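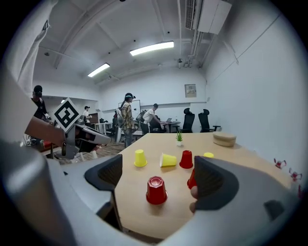

Went over to Senusbridge to see the gripper workshop at Darach, notes written up the same evening so forgive the state of them. Main question from our side was whether we buy the hand-held kind or carry on driving the arm by joystick, which nobody on our team enjoys. They had cups out on a wooden table, red and yellow, some upside down and one yellow one lying on its side, and that was the test piece for most of the day. Sounds daft. By lunch I had stopped thinking so. The cup on its side is a completely different job from one standing on its rim, and the fingers on the grey hand-held unit have a dark textured pad inside, curved a bit like a shallow scoop, and whether that scoop helps or gets in the way was what we argued over for most of the visit.

Getting there: train to Irkport, then the bus. Allow longer than the website says. The stop is on the wrong side of the dual carriageway and the footbridge was shut, so we walked down to the lights and back. Signed in at the front desk, got a sticker and a safety sheet, no tea until half ten. Bring your own if that matters to you.

Who we saw. Marwa Farouk runs the bench side and did most of the talking. Faith Mfaume looks after the software and was in and out, mostly in, fixing things as we broke them. Both very patient. Other visitors were from Berrada, the packing people, who asked better questions than we did.

The units

Three on offer to try. Marwa calls them by bench number, so I will too.

Unit one - hand-held, parallel fingers, thumb trigger. The one I liked. Heavier at the front than I expected and my wrist knew about it after twenty minutes. Trigger has a long dead patch at the start of the pull, then it all happens at once. You get used to it. Berrada's younger chap got used to it in two goes, I took most of an hour.

Unit two - same body, flat pads in place of the scooped ones. Swapping is two screws per finger, and the screws are tiny. We lost one. Flat pads are better on boxes and anything with a straight side. On cups they slide up the taper unless you go in low and square.

Unit three - older, thinner fingers, rubber tips. Lovely and light. Bends if you lean on it. Marwa says they keep it because people who try it first understand the others quicker, and I can see that, but I wouldn't spend money on it.

What we did with them

Easy round first. Pick up an upside down cup, move it a hand's width, put it down again. All three managed. The cups have flat faces round the base so there is a right way to turn your wrist, and if you come in on a corner the cup twists as you close. Scooped pads forgave this more than the flat ones. Rubber tips didn't care either way.

Then the cup on its side. Much harder. With the scooped pads you want to go across the body of the cup, but the curve catches the rim and rolls it off. I rolled it onto the floor more than once. Faith showed us the trick, which is to come in from the open end with one finger inside and one outside. Works nicely with thin fingers, works with flat pads, is a squeeze with the scoops. So no clear winner and I had to cross out what I'd written at eleven o'clock.

Stacking after that. Red on red, then yellow on red. Pushing one down over another is easy, getting them apart again isn't, they grip. Marwa's advice was to tilt before you lift. I think this should be written on the wall.

Last thing before lunch was two people working the same table, one with the tool and one setting cups out by hand just ahead of it. You have to talk. We didn't, to begin with, and the man from Berrada got his knuckles tapped. No harm done. Soft pads are a good thing for that reason if for no other.

Joystick against hand-held

Afternoon was the comparison I had come for. Same tasks, done with the arm on the joystick and then with the hand-held. I did 11 tries on each. Not a proper trial, I was tired for the second lot and had learned the cups by then, so take it as a feel and no more.

Hand-held is faster, by a lot. You just reach. With the joystick I spent most of the time lining up and backing off and lining up again, and I lost track of which way was left whenever the wrist had turned over. On the other hand, the joystick never lets you do anything the arm can't do. With the tool in your fist you forget. I reached round behind a cup with my elbow up by my ear and Faith said very kindly that no arm she had would ever get there, so that try would be thrown away when it was replayed. Seven of mine were fine. The rest had one fault or another, mostly elbow.

She is strict on this and I came round to it. If half of what you record can't be played back then the speed is worth nothing. Her fix is a low stool. Sit down to do it, and your reach drops to something sensible. We tried, it helped, my knees complained.

Markers and cameras

Short bit on this because I didn't follow all of it. The tool carries a printed square marker so the system knows where it is. Keep your sleeve off it. I was told four times. If you're going, wear short sleeves or something with a tight cuff, that is my single best tip from the day.

Matt paper for the markers, not gloss. Gloss picks up the ceiling lights and the reading jumps about. They had tried laminating and gave it up. Stick it down at all the corners, a curled edge is enough to throw things off. Ours at home are laminated so there is a job for somebody.

Camera on the tool looks out between the fingers. Wide lens. Good view of what you are gripping, but the fingers themselves hide a fair bit on either side and whatever is right behind the finger may as well not be there. Marwa thinks this matters less than people fear, since you're always moving and the hidden thing comes out again. Berrada wanted a second camera overhead. There was a proper back and forth about this, friendly, not settled. I'm with Marwa on cost grounds mainly.

Exposure wants locking by hand. On auto it hunts every time you swing towards a window or a pale wall. Faith has it written into the start-up list now.

The controller

Small grey box, one fan, one cable too many. It dropped the connection twice in the afternoon, both times when the plug was nudged, and they are changing the connector in July. I would wait for that before ordering. Start-up takes a minute or two and you must have the fingers fully open when you switch on, or it gets its zero wrong and everthing after is off by a bit. It doesn't warn you. I said it should. Faith wrote that down.

Calibration is open, close, open, wait for the beep. Do it again after a pad change. We didn't, hence a confused quarter of an hour with unit two which I had been ready to blame on the pads.

Prices and wear

Pads are the thing that goes. Marwa reckons on 2,000 grips before the texture starts to shine, and she keeps a tally sheet taped up by the bench. The set on unit one was at 3,302 and still holding plastic well enough, though you could feel it slip on the smoother yellow ones. New pads are cheap, ask for a spare set with the order. Ask for spare screws too, see above.

I haven't put unit prices in here as the quote is in the shared folder and it's good until the end of the month after next. Hire is possible. Berrada are hiring.

Where I've got to

Unit one, scooped pads, plus a flat set in the box for when we move on to cartons. One camera. Low stool, which we've got. Keep the joystick for now, for the slow fiddly stuff and for checking reach, I was too quick to want rid of it. Wait for the new connector.

Things I forgot to ask and need to:
does the trigger come in a left-handed version
how long is the cable, it looked short
can two tools run off one box
will the marker work at a smaller size, ours would need to be

Marwa said to email and she'd get to it. She is going to send the start-up list as well, and Faith's settings for the camera. I'll put them in the folder when they come.

Next visit is open to anyone on the team, they take small groups only so tell me early. Lunch is sandwiches, decent, the cheese goes first. Bus back to Irkport is on the hour and it does not wait, we ran for it with the sample pads in a carrier bag and got on just as the doors were going.

Written up 21/03/2018, corrections welcome, espescially from whoever kept the timings on the joystick round becuase I can't read my own.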